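Vormachen ist Arbeit — eine Widerrede

Muss das schnell loswerden, bevor morgen wieder die Sitzung ist und alle nicken.

Bei Pulari heißt es seit December, Pardon, seit Dezember: wer einem Roboter etwas vormacht, der »liefert Daten zu«. Zuliefern. Wie Schrauben. Man setzt sich ans Steuer, führt zwei Arme durch eine fremde Wohnung, und am Abend steht eine Zahl in der Tabelle. 3358 Durchgänge, stand da zuletzt. Schöne Zahl. Sagt fast nichts.

Ich habe selbst lange vorgemacht. Erst von Hand, also Arm anfassen und mitziehen, später über Fernsteuerung in Serkville. Beides kann man schlecht machen und beides kann man gut machen, und der Unterschied steht in keiner Tabelle. Wer hastig greift, bringt der Maschine Hast bei. Wer vor jedem Griff kurz zögert, weil der Kaffee noch nicht wirkt, bringt ihr das Zögern bei. Punkt.

Streitfrage Nummer eins, hand oder Fernsteuerung. Preda schwört aufs Führen von Hand: man spürt den Widerstand, man merkt sofort, wenn ein Gelenk nicht will. Stimmt. Nur steht man dabei ständig im Weg, und die Bewegung wird so, wie ein Mensch bequem neben dem Arm stehen kann. Also krumm. Über Fernsteuerung sehe ich ungefähr, was die Maschine sieht, und muss mit dem auskommen, was sie hat. Mühsamer. Für die Wohnung trotzdem der bessere Weg, finde ich, und dabei bleibe ich.

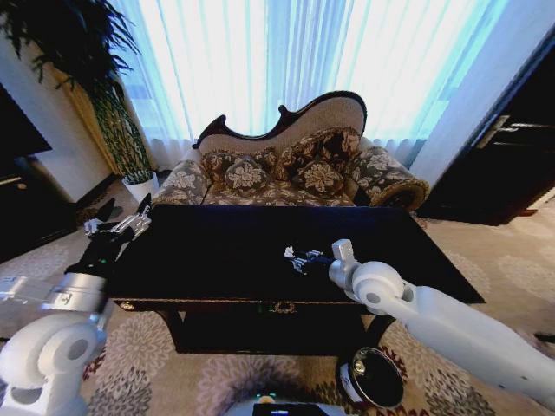
Denn eine Wohnung ist kein Prüfstand. Gegenlicht, glänzende Flächen, niedrige Möbel, Teppichmuster ohne Ende. Im Labor von Tident haben wir eine matte graue Platte gehabt und fanden uns ziemlich gut. Dann die ersten Wohnzimmer — und plötzlich war die halbe Mühe, überhaupt abzuschätzen, wie tief der Greifer noch runter darf. Das lernt man als Mensch am Steuer auch erst nach Tagen. Mit roten Augen übrigens. Pausenregelung: bis heute ein Witz.

Und jetzt das Geld. Bezahlt wird pro gelungenem Durchgang. 613 von meinen wurden aussortiert, »unsauber«. Drin waren genau die, bei denen ich danebengegriffen und mich dann korrigiert habe. Dabei ist das Korrigieren doch das, was die Maschine später braucht! Ein Greifer, der nur perfekte Griffe kennt, steht nach dem ersten Fehlgriff da wie ein Ochs vorm Berg. Aber der Fehlversuch gibt kein Geld, also bricht jeder ab und fängt neu an. Würd ich auch. Hab ich auch.

Einwand, kommt garantiert morgen: Menge gleicht alles aus. Mit genug Durchgängen mittelt sich das Schlampige raus. Mag bei Zufallsfehlern so sein. Gewohnheiten mitteln sich nicht raus. Wenn zwölf Leute unter demselben Zeitdruck dieselbe Abkürzung nehmen, ist die Abkürzung eben die Lektion. Mehr davon macht sie nur fester.

Was ich will, ist nicht viel. Stundenlohn statt Stückgeld. Korrekturen behalten und kennzeichnen. Die Vorführenden dazuholen, wenn entscheiden wird, was als sauber gilt — wir wissen ja wohl, warum der Griff so aussah. Und neben die Durchgänge bitte ein Feld für Notizen, ein einziges, von mir aus mit Zeichenbegrenzung.

Den Antrag mit dem Notizfeld habe ich schon zweimal gestellt. Morgen zum dritten Mal. Ausdruck liegt in der Tasche.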